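Prudton Soup Maker, Set-Up Guide
Section 2: First use

Before you cook the first soup, please read this section to the end. The glass jug of the Prudton holds 1000 ml up to the upper line.

1. Take off all the tape and the paper ring under the lid.
2. Wash the jug and the lid by hand, with mild soap. Dry the contacts on the bottom of the jug with a cloth.
3. Put the base on a level bench, away from the edge.
4. Place the jug on the base and turn it to the right until it clicks.
5. Fill with water to the lower line, close the lid and press Rinse. The program takes 5 minutes.
6. Pour the water out. Do not drink it.

CAUTION: Steam comes out from the vent in the lid. Keep your face and hands away from it.

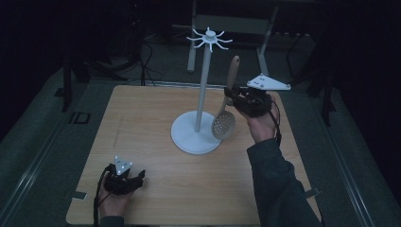
Can I put frozen vegetables in the jug?
Let them thaw first. Hard frozen pieces can block the blade, and then the motor stops for its own protection.

Cooking a first soup

1. Cut the pumpkin or carrot in small cubes, with no skin.
2. Put in the vegetables first, then the stock. Stay under the upper line.
3. Choose Smooth or Chunky and press Start.
4. Wait for 2 beeps before you open the lid.

Note: Milk and coconut cream burn easily on the heating plate. Add them after the program has finished and stir with a spoon which is not metal.
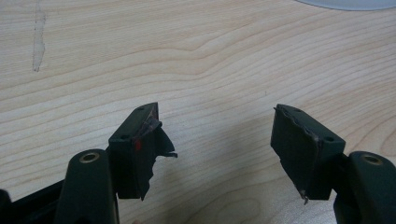
What should I do if the soup tastes burnt?
Throw it out and soak the jug overnight with warm water and a spoon of bicarb. Next time use more stock, and fry the onion in a separate pan.

Note: The Otier lid from the older model has the same colour but it does not fit. Do not force it.

Text of this section: Annatjie Lekota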